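Putting memory back: a conversation at Dultero

The engineer who leads the manipulation work at Dultero wanted to start with pushing. We had sat down to talk about Skukimel, the method her group has been developing in Drandelberg for the past two years, and I had a list of questions on training data. She asked if we could leave those for later.

"Everybody asks about data first," she said. "I would like to talk about how hard you push on a memory module, and how you know when to stop."

Skukimel is a way of teaching a robot arm to put parts into a used desktop computer. The part the group has spent the most time on is memory. A person who has done it a few times can seat a module without much thought. You line up the notch, press on one end and then the other, and feel the latches come up. A robot that goes by position alone will press just as firmly when the module is slightly off the slot, and then something bends.

"In a used machine the board is never quite where the drawing puts it," she said. "The screws have been out and back in. The case has been dropped once, maybe. You are half a millimeter off before you begin, and half a millimeter is enough to ruin a slot."

The computers come from Kettani, a refurbishing firm that takes in office machines by the pallet. Kettani tests them, swaps out what is broken, adds memory where it makes sense and sells them on. The firm had asked for a robot to take machines apart. The group at Dultero talked them into the opposite problem.

"Taking apart is easier to forgive," she said. "If you scratch a module on the way out, you have scratched a module. On the way in you can lose the whole board."
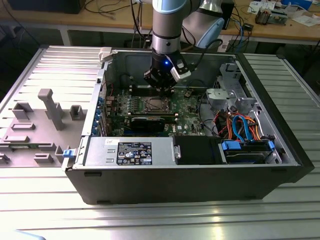
The gripper above the motherboard of an open tower.

I asked her to explain the method as she would to a new student. She took a paper napkin and drew two boxes on it.

The first box is an ordinary learned policy. A person drives the arm by hand controller and the system records camera views, joint positions and the forces at the wrist. From those recordings it learns to imitate the person. Most of the motion comes from this part: going to the part, picking it up, carrying it over the case, coming down toward the slot.

The second box takes over at the first contact. It ignores the cameras almost completely and looks at force and torque over the last half second. From that it guesses what kind of contact the arm has made. The group uses five kinds: on the slot, beside the slot, on a latch, tilted, and what they call "other," which covers everything from a stray wire to the wall of the case. Each kind has its own small correction. The arm makes the correction, feels again and guesses again.

"The second box is tiny," she said. "You could run it on a very old laptop. People are disappointed when they see it. They come expecting the big network to do the clever thing, and the big network is mostly good at getting you close."

Why not let one network do both jobs? They tried that for most of a year, she told me. The single network did well in the machines it had been trained on and poorly in any other. When they looked into it, they found that it had learned to read contact from the picture. It used the shadow of the gripper on the board, and the angle of the module against the row of latches. Under the same lights and over the same board, that worked. With a window blind open it stopped working.

"That was a bad month," she said. "We had a demo planned for Kettani in October and we had to move it."
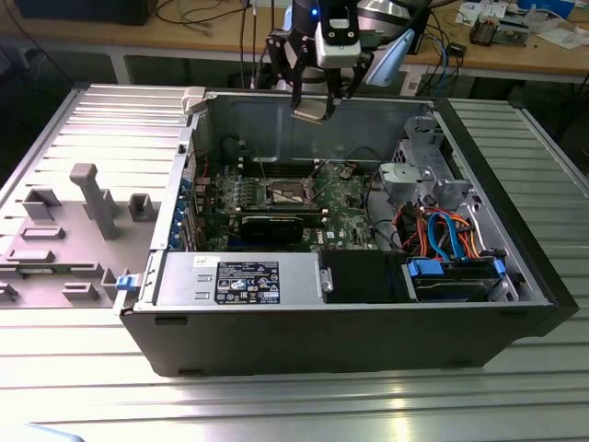

Skukimel's recordings are long compared with those of other groups, and she defends this. Each one runs from the moment the arm leaves its rest position until it is back there, with nothing trimmed. Her reason is that the time spent holding a part in the air carries information about the grip. In the picture above, the gripper has a small flat beige part between its fingertips, held just over the back wall of the case, and she pointed to it when I asked what could be learned before anything has touched anything. "You know the weight on the wrist before the pick and after the pick," she said. "With something that small you are near the noise, I admit. But with a memory module you can tell if you are holding it in the middle or toward one end, and that changes how the first contact will feel." If the grip estimate and the contact estimate disagree, the arm backs off by a few millimeters and comes down again.

The data question could not be put off forever. The group has recorded 3,069 runs. Of these, 2,554 went into training. I asked what happened to the rest, expecting to hear about faulty sensors. A few were that, she said. Most were thrown out over the operator's style.

"We had operators who slammed it in. It worked. The module was seated, the machine would have booted. But if you train on that, you teach the arm that a force peak means success. So we set a limit on peak force and dropped every run that went over it, even the good ones."

She was careful to say that the failed runs stayed in. A run in which the operator missed the slot, felt it, backed off and tried again is worth more to the second box than a clean one. At the start the operators were embarrassed by such runs and would stop and begin again. They had to be told to keep going. Later the group asked them to start some runs deliberately off to one side, and those now make up the larger part of the "beside the slot" and "on a latch" examples.

Sorting the contacts by kind was done by hand for the first few hundred runs. Two people labeled each contact separately and compared. They agreed well on four of the kinds and badly on "tilted," which one of them used far more than the other. In the end they wrote a one-page guide with force curves printed on it, and the page still hangs next to the labeling desk. After that, a simple classifier proposed the labels and a person checked them. 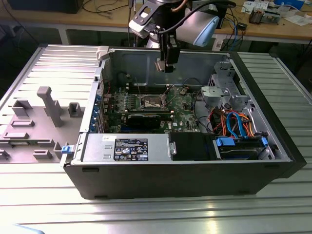 The arm over a tower lying on its side on the ribbed work surface.

The result that the group will report is a modest one. In the final test the arm was given 40 insertions in machines it had not been trained on. It seated the module in 32 of them within the force limit. Seated means that both latches had closed and the machine passed a memory check afterward. The single network, given the same machines and the same starting offsets, did clearly worse, though she would not give me that number before the paper is out.

Eight failures, then. She went through them from memory. Three were timeouts, in which the arm kept correcting between "beside" and "tilted" until the clock ran out. Two were a latch that would not close because it was already worn, and a person could not close it easily either. One was a cable that had slipped under the module. The last two she could not explain.

"The forces look right. The video looks right. The module is up on one side and the system says it is in. I have watched those two many times."

Does 80 percent interest a company like Kettani? She said they had been frank with her. For production it would have to be far higher, and the arm would have to be quicker. One insertion takes the robot most of a minute, and a trained person on the line needs a few seconds. What Kettani liked was the force record. Every insertion leaves a curve, and the firm has begun to wonder if the same curve could pick out worn slots before a machine is sold.

"It was their idea," she said. "We were so busy getting the module in that we had never looked at it as a test of the slot."

I asked about the choice to lay the towers on their side. She said it was the first thing they settled and the one thing they have not regretted. With the board facing up, gravity helps on the way in, and a dropped part stays where you can find it. The cost is that the arm has to come straight down past the walls of the case, and some slots are hard to reach without the wrist getting close to metal. The planner that keeps the wrist clear is standard software. They did not write it and do not plan to. 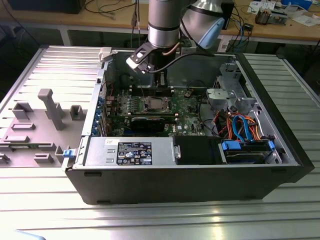 Cables are the subject she returned to most often. The method has no real answer for them. A soft wire touching the gripper gives a force so small that the second box reads it as free motion, until the wire goes tight, and then it reads as "other." The correction for "other" is to lift straight up, which with a hooked wire is the wrong thing to do. For the test, an operator moved loose wires away from the slots before each run. The paper says so in the setup section, and she would like readers to notice it.

"A reviewer asked us to move that sentence to a footnote," she said. "We kept it where it was."

The next round of work will add a sixth kind of contact for wires, with recordings made for that purpose. She expects it to take through the winter. Some of the group would sooner go on to other parts, expansion cards first, where the slot is longer and the forces are larger. There is a disagreement about it, which she described as friendly. Her own view is that a card will be easier than memory in every way except the bracket, which has to go behind the edge of the case while the card is still in the air, out of sight of the wrist camera.

The recordings will be released together with the paper, including the ones that were left out of training. The release will mark which runs went over the force limit, so that other groups can set the limit where they like. She thinks theirs may be too strict.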